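Sending a gift box: setting up your order

Hello again, and welcome to section 2 of the Draranau shop guide. I'm Anouk Kramer, I look after the gift orders, and I've written this part the way I'd explain it to you over the phone. Have the recipient's full address to hand before you begin, postcode and all, and it'll go much quicker.

Choosing the box

1. Sign in and open the Gifts page. If you haven't got an account you can press Carry on as guest, but you won't be able to save addresses.
2. Pick a box. The Ivine is our shortbread and fudge selection, and the Droneo is the big one with the fruit loaf, the ginger biscuits and the salted caramels (my favourite, and I've eaten a lot of them!).
3. Press Swap an item if there's something your person doesn't like. You get one swap in the Ivine and two in the Droneo.
4. Check the allergen line under the box name. It changes when you swap, so read it again afterwards.

Caution: every box is packed in a bakery that handles nuts, milk, wheat and egg. Please don't order for anyone with a serious nut allergy, even if you've swapped out everything with nuts in it.

Adding your message

5. Type your message in the card box. You've got 257 characters, spaces included, and the counter underneath goes red when you run over. Emojis don't print, I'm afraid, they come out as little squares.
6. Put your own name at the end of the message! We don't add it for you, and I do get calls from puzzled grandmothers who've been sent a lovely cake by no one in particular.
7. Press Preview card and read it through. We print exactly what you type, spelling and all. 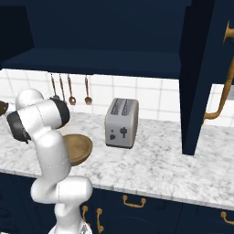 Fruit loaf toasts well in an ordinary two-slot toaster. Cut it thick and use a low setting.

Delivery

8. Enter the recipient's address, then choose a delivery date from the calendar. Greyed-out dates are full.
9. Add a safe place if they're likely to be out. "Porch" or "with number 12" is fine, but please don't write "usual spot", the driver won't know it.
10. Tick Hide prices if you don't want a price list in the parcel. It's unticked to start with, and yes, I've asked Thijs Brouwer to change that (he does our website, and it's on his list for September).

Note: a Droneo won't go through a letterbox. The Ivine will go through most of them.

Using a gift code

11. Codes go in the box marked Anozie card on the payment page. Type the letters in capitals and leave out the dashes.
12. Press Apply and wait for the total to change before you pay. If it hasn't changed, the code hasn't gone through, so don't press Pay yet. Codes bought before 1 June 2023 need to be swapped for a new one first, and you can do that under My account, Old codes.

Changing your mind

You can edit the card or the address until the order status says Packing. After that, ring me and quote your order number, and I'll see whether I can catch the box before it leaves. Ordering for a whole office? Don't do it one at a time, go to section 3, where you can upload all your addresses in one go.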